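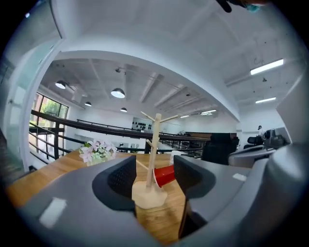
Serkside Residential Center rents furnished rooms to adults on short and medium stays. Each of its 38 rooms is let with bedding, a desk and basic kitchen items. Small kitchen items are part of the room inventory and should still be in the room when the resident leaves. The answers on this page apply to all stays booked under the terms of April 2018.

Who may apply for a room?

Any person aged 18 or over may apply. Applicants must provide proof of identity and the address of their current or most recent residence. Students enrolled at a school in the area do not receive priority.

What is the minimum stay?

The minimum stay is 11 nights. Shorter stays are accepted in November only, when the upper floor is closed for maintenance and rooms are assigned week by week.

How much is the deposit, and when is it returned?

The deposit is $500 for every room type. It is returned by bank transfer after the room has been inspected and the keys have been handed in at the front office. Deductions are listed in writing. A resident who disagrees with a deduction may ask for a second inspection, provided the room has not been let again.

Will I be charged for broken dishes?

Ordinary breakage is not charged if it is reported during the stay. Items found missing or broken at the final inspection are charged at replacement cost.

May I bring my own furniture?

Residents may bring one chair and one small bookcase. Beds, mattresses and sofas are not permitted. Furniture supplied by the Center may not be moved to the hallway or the basement.

Is the building accessible?

The Yilma wing has an elevator and step-free entry from the parking lot. The main house dates from 1816 and has stairs at both entrances. Applicants who need step-free access should say so on the application form - rooms cannot always be changed after arrival.

Is internet service included?

Yes. Service is supplied by Stestia and is included in the rent. Residents may not install their own equipment on the outside of the building.

Are guests allowed overnight?

A resident may have one overnight guest for up to two nights in any week. Guests must be signed in at the front office before 9 p.m.

How do I pay rent?

Rent is due on the first day of each month through the Pluriris payment page. Cash is not accepted. Residents who cannot pay by the due date should contact the office before that date.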